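Brurkwood Guest House, Starville: Room Set-up Guide
Section 6: Sorting and Boxing Small Items 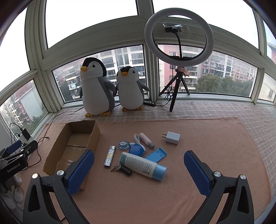 Figure 6. Small items on a towel, with an open box to the left.

Use this section when a room has to be cleared of pocket-size belongings before cleaning, painting or a change of guest. It covers toiletries, keys, lighters, chargers and cables. For clothing and shoes, see Section 4. For medication, see Section 9 and do not box it with anything else.

What you need

One towel, any color, free of loose threads
One Diller small box or another cardboard box of similar size
Packing tape
Small zip bags
Item tags and a pen
A Wragg cable tie or a plain rubber band for each cable

Preparing the surface

1. Choose a flat surface at waist height. A windowsill ledge is fine if it is deep enough to take the towel and the box side by side. Close the window first.

2. If the ledge already has a cloth on it, leave the cloth in place and lay the towel over it. Smooth the towel from the middle outward.

3. Cut or fold back the flaps of the box. Run a strip of tape across the bottom on the inside and press it down. Set the box at one end of the towel with the opening facing up.

Note: The towel keeps round items from rolling and makes it easier to see small ones. Do not sort on bare stone or painted wood.

Caution: Do not let the box hang over the edge of the ledge.

Laying out the items

4. Put everything on the towel before boxing any of it. Items can be scattered at this stage. Small things tend to end up under larger ones, so lift every tube and case and check beneath it. In Figure 6, a small black cylindrical item lies under one end of the white tube, with a metal key beside it.

5. Take out keys first. Tag each key with the room number and put it in its own zip bag. Hand the bag in at the desk the same day. Keys do not go in the box.

6. Take out lighters. Store them in the metal drawer in the desk office, tagged with the room number.

Caution: Never pack a lighter in a cardboard box or leave one on a sunny windowsill. Do not test a lighter to see if it still has fuel.

7. Close every cap. Press flip caps until they click and turn screw caps until they stop. Wipe the neck of the tube or bottle with a dry tissue before bagging it.

8. Close any open cases. Plastic cases with slotted ridges inside, such as the flat light blue one in Figure 6, should be checked for anything caught between the ridges. Do not force the lid. If it will not shut, put a rubber band around the case and bag it open.

9. Handle contact lens cases with clean hands. Keep them level and do not open them. Bag each one separately and mark the bag THIS WAY UP.

Chargers and cables

10. Unplug chargers from the wall before moving them. Pull on the body of the charger and not on the cable.

11. Free any cable that has looped around other items. Work from one end and lift the items off the cable one at a time. A coiled cable should be allowed to return to its own shape. Do not stretch it flat.

12. Fasten each cable with a tie. Keep the tie loose enough to slide a finger under it.

13. Wrap the metal prongs of wall chargers in a folded tissue so they do not scratch or pierce other items.

14. Power banks are boxed last, or carried by hand if the owner is on site. Disconnect the cable first.

Caution: Set aside any power bank that is swollen, hot or cracked. Do not box it. Report it to the desk right away.

Filling the box

15. Place chargers and hard plastic cases on the bottom, in one layer.

16. Stand bottles and tubes upright along one side with the caps up. If a tube is too tall to stand, lay it flat on top of the hard items, inside a zip bag.

17. Put lens cases in last, level, where they can be reached without moving anything else.

18. Fill the gaps with crumpled paper. The contents should not shift when the box is tilted slightly.

19. Cover the top with a sheet of cardboard and tape it on two sides. Leave the other two sides untaped so the box can be opened without a knife.

20. Write the room number and the day on the cover, for example 345, Friday. Use the room number only. Do not write a guest's name on the outside.

Finishing up

Pick the towel up by its corners and shake it out over a tray. Check the tray for backs of earrings, screws and coins before emptying it. Look along the ledge and the floor below it. Fold the cloth back into place if it has moved.

Boxes go on the shelf marked Small Items in the linen room, no more than two high. If the shelf is full, use the lower shelf in the hall closet and note this on the room sheet.

Replacement boxes and tags are kept in cabinet 99. Tell the desk when fewer than 20 tags are left.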